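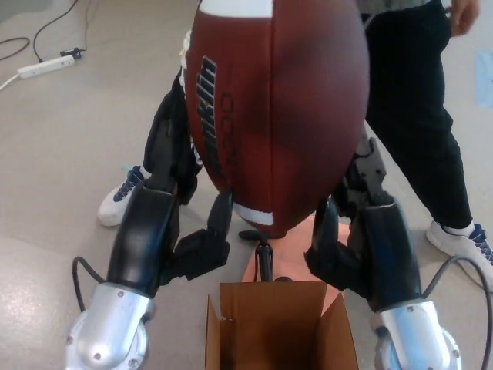
January 21, 2020

OK so the football is going in a box. Finally. It has been rolling around this house since April and I am tired of stepping on it.

Quick post today, I have a mountain of stuff to pack and the car leaves for Lokham whether I'm done or not. But a few people asked how the packing was going after my last whiny entry, so. It is going. Slowly. Badly in places.

The football first. Brown, two white stripes, part of the maker's name showing down the side. You would think a ball is the easiest thing in the world to pack. It is not! Pointy at both ends, fat in the middle, never sits how you want. Lay it flat and it eats the whole bottom of the box and you still have these weird dead corners. Stand it on its point and it flops over the second you let go.

What I landed on: plain cardboard box, flaps up, ball goes in point down, then socks. So many socks. Stuff them down all four sides until the ball stops wobbling. Then T-shirts over the top. The socks had to go somewhere anyway, and I'm not paying for bubble wrap to protect a football.

I did think about letting the air out. Everybody online says let the air out. But then I have to find the needle, and the needle is in a drawer that is now in a box that is under three other boxes. So no. It travels full. If it was going on a plane I'd maybe think harder.

Boxes. I bought a bundle from Ekpo, the storage place on the corner, 80 bucks with the tape thrown in. Thought that was steep and then I priced them one at a time and shut up. Good boxes though. Stiff. The free ones from behind the grocery store were going soft at the bottom and one of them gave out on the stairs with all my mugs in it. Two survivors. The ugly ones, of course.

Things I've worked out so far, no order:

Tape the bottom twice. Then once across the other way.

Write on the side, not the top. Once they're stacked the top is useless and you're standing there lifting boxes to find out you've got towels.

Sports stuff does not go together. I tried. One giant box with the ball, cleats, the hand weights, a tennis racket, and I could not get it off the floor. Weights got split up between the pillow boxes. Football got its own with the socks.

Don't tape anything shut the first night. I taped my phone charger into a kitchen box and had to cut it open again. Then did the same thing two days later with the scissors. THE SCISSORS. Opened that one with a house key.

The kitchen is mostly done except one pan, one fork and the coffee maker. Bedroom is half done. The hall closet I have not opened and do not want to talk about. There's a Starance floor lamp in there I think, the one with the bent neck, and probably every plastic bag I have brought home since I moved in.

The bookshelf is staying. It's an Esberg, I put it together myself and it leans, and it won't come apart without taking chunks out of the wall. The next tenant said fine. So that's one less thing and a whole lot of books now sitting on the floor with no plan.

It's 181 miles to the new place, so no running back for whatever I forget. The van was going to be 628 with insurance and the extra day, and I just about choked. Going with my own car and two trips instead, gas came to 70 each time last I checked it. Longer, cheaper, worse for my back. We'll see.

Anyway the ball. I almost gave it away, it was in the donate pile for a week. I can't throw a spiral to save my life. But there's a park right by the new apartment with an actual field, and I had this idea of going out there the first weekend before anything's unpacked, just to be outside and not looking at cardboard. So it's coming. And its box gets a big F on the side in red marker so I can find it without diging through everything.

Which means finding the red marker. Pretty sure I packed it.

More from the other end, if the internet gets hooked up on time. If anybody has a trick for lampshades leave it in the comments, I've got three and they don't nest and I need to know by tonite.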